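The Utility Room, Emptied and Refilled

Home > Galleries > House > Utility room
Posted 5/9/22

The utility room at Odbridge measures eight feet by not enough. When we moved in, the agent's particulars called it "a versatile additional space", and we have been faithful to the description ever since, in that we have put every possible kind of object in it and shut the door. In June the door stopped shutting. It then took us most of the summer to agree that this was a problem with the room and could not be solved by planing the door.

What follows is a gallery of the clear-out, in more or less the order things came off the shelves. Captions are mine. So was most of the lifting, though I'm told there is another view on that.

The door

Four panels, one coat of white gloss too many, and a hook on the back designed for a dressing gown. At its peak the hook was carrying two winter coats, a bag of bags, a folding ruler and a cycle helmet that fits neither of us. The hook has never complained. The screws holding it have now been replaced with longer ones.

The bag of bags

Every household has one. Ours had a smaller bag of bags inside it, which I take to be the young. We kept twenty-odd good ones and the rest went to the supermarket collection point, where I was given a look by someone returning a more respectable quantity.

The shelves

Prerkano, the tall version, bought flat and put up in an afternoon that neither of us discusses. The instructions show a cheerful outline of a man holding an upright with one hand and a mallet with the other. He has no trousers and no doubts. Our set leans a little to the left, and so, after several years, does everything we own that comes with a spirit level.

We did think about replacing them. The current equivalent is £338 with delivery, and for that money I am prepared to think of the lean as a feature. A folded beer mat under one foot has dealt with the worst of it.

Top shelf: paint

Every tin of paint we have ever opened, each with a last inch of something in the bottom. The labels have gone, so identification is by lid. There are three whites, which look identical on the lid and quite different on a wall, as anyone who has touched up a skirting board in our hall can tell you. We kept the hall white (probably) and the bathroom green. The council takes the others if you dry them out with sand first, and this is how we came to own a bag of sand.

The bag of sand

Now on the bottom shelf. It was not there before the clear-out.

Second shelf: cleaning things

Two of everything, on the principle that if you can't see the first one you must have run out. Two descalers, two bottles of floor soap, two lots of those pads for glass hobs. We have never had a glass hob. I can only assume we once had ambitions.

I decanted the floor soap from one bottle into the other, which saved a space four inches wide and used up half an hour and a tea towel. If you are tempted, use a funnel. We have a funnel. It was on the fourth shelf, behind the bulbs, and we hadn't got to the fourth shelf yet.

Third shelf: the drawer

Yes, a drawer on a shelf. It came out of a Bonent sideboard that got woodworm and went to the tip, and the drawer was the only part still fit to live indoors. It holds string, tape, fuse wire, picture hooks, a tin of mixed screws and the keys. The keys deserve a mention. We have two exterior doors and more keys than a small hotel. I tried every one of them in every lock in the house, including the shed and the meter cupboard, and found that one opens the shed. We already had a key for the shed.

I put the rest back. You never know, and if I threw them out we would find the lock within the week.

Fourth shelf: bulbs

Bayonet, screw, small screw, the tiny ones with two pins that you mustn't touch with your fingers. I touched one with my fingers. Most of these belong to lamps we no longer have, bought in packs from Soylu on the high street when it was closing down and everything was half price. It turned out not to be closing down. It is still there, still half price, and I go in now and then out of admiration.

The funnel

Behind the bulbs, as promised. Red, with a crack in it.

The floor

The floor was last seen when the shelves went up. I had remembered it as tiles and it is lino, a decent one, with a pattern like spilt rice. Half of it has faded and half of it hasn't, along a line that marks exactly where the vacuum cleaner has been standing. The vacuum cleaner has now been moved eighteen inches to the right to let the other half catch up.

We also recovered a quantity of clothes pegs, a trowel, and a ball belonging to a dog who visited once.

The sorting

Three piles were planned: keep, give away, tip. By lunchtime there were five, the extra ones being "ask your sister" and "what is this". I want to be fair to the "what is this" pile, as it was much the most interesting, and also much the tallest. The method was to take each thing out, look at it properly. I recommend this. An object you have shoved past for years becomes quite a stranger once you are nose to nose with it.

It worked on some things immediately. The grey plastic wedge was a doorstop. The bent wire was part of an airer. With others it only brought out the details: you got to know them better and were still no closer to introductions. Blue and see-through, for instance, with a thin silver edge, a black curve across it and a short rod ending in a knob. 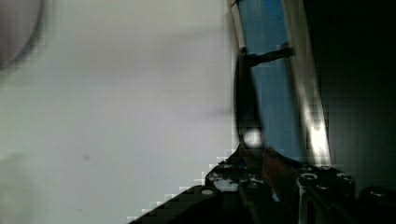

After the first hour we brought in a rule that neither of us could say "it might be useful" without naming the use. This halved the pile and did nothing for the mood. "It might go with something" was ruled out at the same time, on the grounds that everything might go with something, and that this was how we had filled the room in the first place.

I am bad at this rule. I will defend a bracket to the last. My best effort was for a length of chain, for which I proposed hanging baskets, and was asked to point to a hanging basket.

The "ask your sister" pile

One fish kettle, one sewing box, a set of garden canes and a roll of wallpaper. She was asked. She said the fish kettle was ours. It has been travelling between the two houses for long enough that I think it must have been a wedding present to the road itself. It lives with us for the moment, above the washing machine, where it looks expensive.

The tip

Two trips, with the seats down. The man at the gate wanted to know whether it was household waste and I said it was, with feeling. You get a good class of conversation at the Odbridge tip on a fine morning. I came away with a clear idea of how to bleed a radiator and, I'm sorry to say, a perfectly sound wicker chair that somebody had left by the metal skip. You are not supposed to take things away. The chair is in the spare room and we shall do that room next year.

Putting it back

Boxes with lids, bought for the purpose, in one size so that they stack. I was against this as an extravagance and am now insufferable about it. Each has a label on the short end, in capitals, with the contents in general terms: ELECTRICAL, SHOE, WINTER, PAINT (DRY). There is one marked VARIOUS. I was told there couldn't be one marked VARIOUS, and then I was handed a hose connector, a brass hinge and half a cribbage board and invited to suggest something better.

The label maker, incidentally, was the dearest thing we bought. It came with enough tape for 400 labels and the room needed fewer than thirty, so I carried on into the kitchen. The bread bin says BREAD. The kettle was spared after talks.

The new order

Heavy at the bottom, daily at eye level, Christmas at the top. It is the arrangement in every magazine ever left in a dentist's, and I resented it right up to the moment I reached for the dustpan and it was there. The ironing board has its own pair of hooks on the side wall. The mop stands in the corner with its head up, as mops are meant to, and has stopped smelling of ponds.

The door, again

Shuts. There is still a knack to it — lift slightly, push, and let go of the handle late — but the knack was there when we bought the house and I don't count it against us. I have been in several times since for no reason at all, just to turn the light on and see the lino.

Left to do: the shelf brackets want a second coat, the beer mat wants swapping for something with less of a pub about it, and there is the matter of the sand.

More in House: The Shed (Before) / Stairs, Sanded / The Hall in Three Whites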